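Saturday, January 2, 2021
Bench log, Pranden decoder box

Picking up where the last entry stopped. The question is still why hardware decode on the Pranden drops frames on 10-bit HEVC while 8-bit plays clean. Same board, same card slot, Joretti card back in after the fan swap. Driver unchanged. Kernel unchanged. Monitor is the Hepburn panel on the HDMI port, set to 60 Hz by hand so the player cannot pick a mode.

Test clips are the set on the Esteten share, copied to local disk first. Reading them over the network adds stalls that look like decoder stalls in the log, and that cost me most of an evening last time.

Run 1. 8-bit HEVC, 1080p, 4000 kbit/s. Zero drops over 600 seconds. Decode engine load steady, CPU close to idle. Used as the baseline for everything below.

Run 2. Same source, re-encoded to 10-bit, same bitrate. Drops begin within the first minute and come in bursts. The player overlay still reports hardware decode. CPU load on one core goes up at each burst and falls back afterward. That does not look like a full software fallback, which would load all the cores and stay there.

Run 3. 10-bit again, output to null instead of the screen. Zero drops. So the decode engine keeps up and the trouble is somewhere between the decoded surface and the display.

Run 4. 10-bit to screen, with the player's own conversion to 8-bit turned off. Drops gone, but dark gradients show banding. Suspect the conversion is done on the CPU after a copy back from card memory. Need to confirm from a trace before writing that down as the cause.

Then a short series with high-motion material, to see whether content matters or only the pixel format. Motion blur costs few bits for its area, so bitrate per frame swings a lot between blurred and sharp stretches.

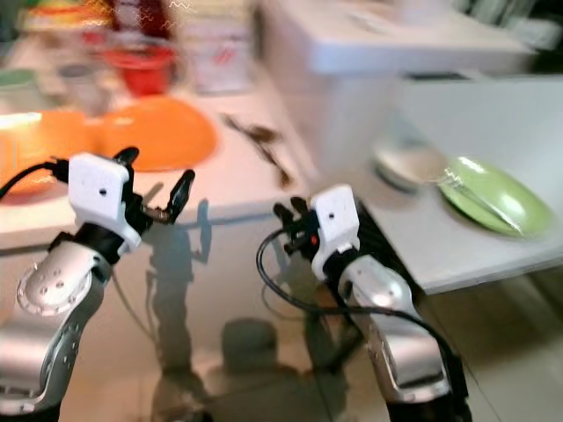
Fig. 1. Grippers and arms, heavy motion blur.

Run 5. High-motion clip, 8-bit. Zero drops. Bitrate swings as expected and the decoder does not care.

Run 6. High-motion clip, 10-bit, conversion on. Same burst pattern as run 2, same spacing between bursts. Content is ruled out as far as I am concerned. Whatever this is follows the pixel format and the output path.

Run 7. Repeat of run 6 with the surface pool raised from 30 to 64. First burst comes later, then the pattern is the same as before. A larger pool only delays it. Put the setting back to 30 so the next person does not inherit it.

Side notes:

The overlay counter and the log counter disagree. The overlay resets on seek and the log does not. Use the log.

Card temperature stayed flat through all runs, so throttling is out. The new fan is louder than the old one at idle. Curve in firmware still needs editing.

The first 10-bit encode had the wrong color range flag and everything looked washed out. Re-encoded and replaced on the share. Anyone who copied the old file before today should delete it. The new one has "fix" in the name.

HDMI audio cut out once during run 4 and came back after a mode change. Did not happen again. Logged only.

To do:
Trace run 2 with the copy calls visible.
Try the same clips over the second output, different cable.
Build the player with the conversion shader enabled and repeat runs 2 and 6.
Check whether the March driver release touched 10-bit output. The changelog line is vague and I have not read the patch.

Box left powered on, share mounted read-only. Logs are in the Pranden folder under today's date, one file per run. Run 3 has two files, and the first one is a false start with the wrong clip.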